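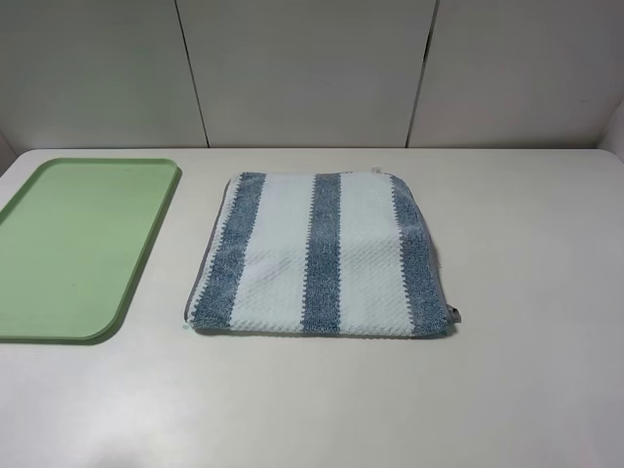

報道関係各位

持株会社ルーセル(Roussel)、ゾリナウ支店をめぐる源泉税の過年度分を自主納付へ
追徴見込み額は900万ユーロ 4年度分を修正申告、国別の納税額も初めて公表

ルーセル 広報室
3月

取り急ぎのお知らせ。詳細版は追って当社サイトに掲載予定。数字は社内集計の確定値、ただし加算税の部分のみ未確定。

■要旨

・ルーセルは、ゾリナウ(Zolinau)に置く支店を経由したロイヤルティ支払いについて、過去4年度分の源泉徴収税を修正申告する
・本税は900万ユーロ。延滞利息は別途
・グループ119社のうち、取引に関係したのは22社
・あわせて国別の納税額一覧を公開。今年度から毎年出す
・通期の業績予想への影響は織り込み済み。配当予想は据え置き

■経緯

発端は昨秋の社内監査。商標使用料の流れを洗い直していたところ、子会社フナマ(Hunama)からゾリナウ支店への支払いで、租税条約の軽減税率をそのまま当てはめていた件が見つかった。条約の適用には、受け取る側が「実質的な受益者」であることが要る。支店に入った金の大半は、翌月のうちに別の国の会社へ送金されていた。これでは受益者と言い切れない。外部の税務顧問の意見も同じ。

当時の判断には根拠があった。支店には事務所があり、契約書も揃っていた。設立時には書面で助言も受けている。ただ、その後に指針が変わり、各国の裁判例も積み重なった。見直しの機会は何度かあったのに、社内の担当が税務部と法務部に分かれたまま、どちらも手をつけなかった。そこは当社の落ち度であり、株主、取引先、そして関係する国と地域の皆さまにお詫びします。

税務当局からの指摘を受けての申告ではない。監査の結果が取締役会に上がり、その場で自主申告を決議。当局への事前相談は決議の翌週に始めた。

■対象となる取引

3種類ある。

一つめ、商標使用料。フナマが家庭用品の販売に使う商標について、売上高に応じて支店に払っていたもの。金額ではこれが最も大きい。

二つめ、グループ内貸付の利息。アークビー(Irkby)の物流子会社が倉庫の建て替え資金として借りたもの。利率そのものは市場水準に収まっているが、源泉税の扱いが商標使用料と同じ問題を抱えていた。

三つめ、経営指導料。22社が毎期払っていた。役務の中身を示す記録が薄い年度があり、記録の足りない部分は損金算入を取り下げる。保守的すぎるという意見も社内に出たが、説明できない費用は落とさない、という線で揃えた。

なお、商品の仕入代金や外部の仕入先への支払いは今回の対象外。取引先さまの側で申告の修正が必要になることはない。問い合わせが既に何件か来ているため、念のため書き添えます。

■納付の時期

本税は4月末までに全額。延滞利息は当局の計算書が届きしだい、すみやかに払う。加算税については自主申告による軽減を求めているが、認められるかどうかは当局の判断しだい。認められなかった場合も争わない方針。

資金は手元の現預金から。新たな借り入れはしない。

■国別納税額の公表について

ルーセルはこれまで、法人税の額を連結の合計でしか開示してこなかった。法令上はそれで足りていた。しかし合計だけを見ても、どの国で稼いでどの国に納めたのかは分からない。今回の件も、国別の数字が毎年表に出ていれば、もっと早く誰かが気づいたはず。

今後、次の項目を国ごとに出す。

・売上高(グループ外向けとグループ内向けを分ける)
・税引前利益
・納めた法人税額と、当期に計上した法人税額
・従業員数
・有形固定資産の額
・受けている優遇税制があれば、その名称と期限

対象は119社すべて。休眠会社も含む。「その他の地域」という括りは使わない。従業員が一人もいない国についても、会社があれば一行を立てる。

初回分は過去4年度にさかのぼって作成した。年度によって区分の仕方が違うため、古いほうの2年度は注記が多めになっています。読みにくい点はご容赦を。表計算ソフトで開ける形式でも配る。

■支店の今後

ゾリナウ支店は年度内に閉じる。商標はフナマに移し、使用料のやり取りそのものをなくす。移転の際の評価額は独立した鑑定人に頼んでおり、評価書の要約は公開する予定。移転に伴って譲渡益が出れば、その分の税はゾリナウで納める。

支店の従業員については、アークビーの事務所での受け入れを提示済み。希望しない場合の条件は本人と協議中で、ここでは控えさせていただきます。

貸付は返済期限を待たずに組み替える。アークビーの物流子会社が持株会社から直接借りる形に。利率は変えない。

■再発防止

税務方針を改めた。取締役会の承認事項とし、年に一度見直す。主な変更点は以下の通り。

・税負担を減らすことだけを目的とした会社、支店は置かない
・条約の軽減税率を使う取引は、毎期、受益者の要件を書面で確かめる
・税務部と法務部の二つに分かれていた条約関係の審査を、税務部に一本化
・新しい国に会社を作るときは、理由を国別一覧の注記に載せる
・税務顧問の報酬に、節税額に連動する成功報酬を用いない

最後の項目は過去に1件だけ該当する契約があり、既に解約ずみ。

役員報酬についても触れておく。税引後利益を指標とした賞与のうち、今回の修正で過大となる部分は返還される。計算は報酬委員会が進めており、結果は株主総会の招集通知に記載。

■業績への影響

本税の900万ユーロは当期の法人税等に一括で計上。過年度の決算書は訂正しない。重要性の基準に照らし、監査法人と協議のうえでそう判断しした。延滞利息の見積もりは営業外費用へ。

来期以降は、支店を通した軽減がなくなる分だけ実効税率が上がる。上がり幅は決算発表時に示す。販売価格に転嫁する予定はない。

■よくいただくお尋ね

過去4年度より前はどうなるのか。
支店の開設が4年度前なので、それより古い該当取引はない。

どの国に納めるのか。
支払元の会社がある国。大半はフナマとアークビーの所在地で納める。内訳は国別一覧の別表に。

個人株主として何か手続きは要るか。
不要。受け取り済みの配当にかかる税にも影響はない。

他社でも同じ仕組みを使っているのでは。
他社のことはお答えできない。

当局との協議内容は公開されるのか。
協議中のものは出せない。終わった時点で、合意した税額と対象年度を公表する。

■説明会

機関投資家、報道関係者向けの電話説明会を、本リリース配信日の午後4時から行う。資料は開始30分前に当社サイトの投資家向けページに載せる。質疑の書き起こしは翌営業日中に掲載。個人株主の方もお聞きいただけます(質問は事前受付のみ)。

■ルーセルについて

家庭用品の製造販売と物流を手がける企業グループの持株会社。グループ会社は119社。主な子会社にフナマ(家庭用品の販売)など。アークビーに物流拠点を持つ。

■将来に関する記述について

本リリースには見通しに関する記述が含まれます。加算税の額、支店閉鎖の時期、商標の評価額などは、当局の判断や手続きの進み具合によって変わることがあります。変更が生じた場合は改めてお知らせいたします。

■本件に関するお問い合わせ

ルーセル 広報室
受付は平日の午前9時から午後5時まで。お急ぎの場合は投資家向けページのフォームからどうぞ。説明会の直前直後はお返事が遅くなります。

以上

訂正:最初に配信した版で、関係会社の数を「23社」としていましたが、正しくは22社です。1社を重複して数えておりました。本文は修正ずみです。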